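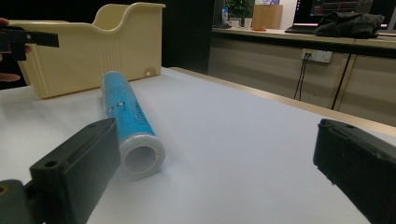
*Submitted by M. Chávez, Pistham Pantry, to the Skuder Fund. Second report on the shelf and storage grant.*

Work on the dry goods room has moved ahead since our January report. The old wire baskets are gone and the shelves along the back wall are cleared and wiped down. We have spent $2147 of the grant so far, mostly on trays and shelf liners. Another $457 is set aside for labels and a second sorting table.

The cream-colored plastic trays are the main change. The front rim dips in the middle, so a person can reach in without lifting the tray down. We bought 71 of them. Tubes and other round packages were the worst problem in the old room because they rolled to the back and stayed there. They now go through the white table first, where they are checked, and then into a tray by type.

Gokley, our second site, has received its share of the trays but has not started sorting. Its shelves are two inches narrower than ours and need a front lip before the trays can go up.
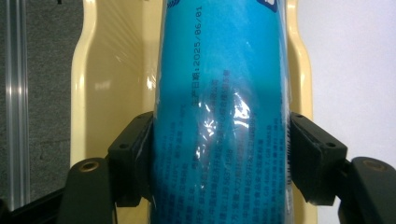
Date checks are the slowest part of the job. Packages come in with the date in different places, and some give a production date while others give a use-by date. On the blue container the line runs lengthwise up the side and reads 2025/06/01, with the Chinese for "production date" next to it. A sorter in a hurry could take that for an expiration date and throw out good stock. We have added a page of common date terms in Chinese and Spanish to the sorting binder.

Still to do: shelf lips at Gokley, printed labels for both sites, and a written procedure for date checks. We are not asking for any change to the budget.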